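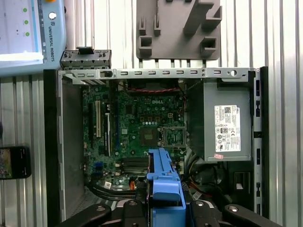 mzhuravel_z
Disagree about the thermal paste. If the machine shuts down within 12 minutes of a cold start, paste is the last thing I would look at. Check the supply first.

Tkachuk
Which rail?

mzhuravel_z
12 V, under load, at the connector. An idle reading says very little. A tired supply will show a perfectly good voltage with nothing drawing from it.

hatel_bench
I would still do the paste. Old compound dries out, the processor climbs to its limit and the board cuts the power. It takes ten minutes and costs next to nothing.

Tkachuk
Temperatures were logged up to the last shutdown. The processor never passed 62. The log just stops, no warning and no throttling before it.

mzhuravel_z
Then it is not thermal, at least not at the processor.

hatel_bench
The sensor reads the processor only. The regulators next to the socket can run far hotter and most desktop boards of that age don't report them. Put a fan on them and see if the run time changes.

inna_ch
Has anyone asked about the capacitors? Look at the tops. They should be flat. Any doming, or brown crust round the base, and the board needs recapping or replacing. Flat tops don't prove they are good, mind.

Tkachuk
Will look tonight. I don't have an ESR meter.

inna_ch
Fidden do a cheap one. It is fine for sorting good from bad, less so for exact values. Discharge everything first, and don't trust in-circuit readings where several are in parallel.

hatel_bench
Recapping a board like that is a waste of an evening. Multilayer, heavy ground plane, and a normal iron won't clear the holes. A used replacement board is the sensible route.

inna_ch
It is slow but it can be done. Preheat the board, add fresh solder to the joint before you remove the old, and use a wide tip. I have done 2 this year and both still run.

mzhuravel_z
All of this comes after the supply. Swap in a known good one and run it for an hour. Check the pinout before you plug it in, as some older Dell supplies put standard-looking connectors on non-standard wiring.

Tkachuk
Borrowed a supply from Maksym and checked the pinout against the service manual. It ran for 200 minutes at full load with no shutdown. The old one drops to 10.9 V on the 12 V rail before it goes.

hatel_bench
Fair enough. I'd still renew the paste while the heatsink is off.

Tkachuk
Already ordered.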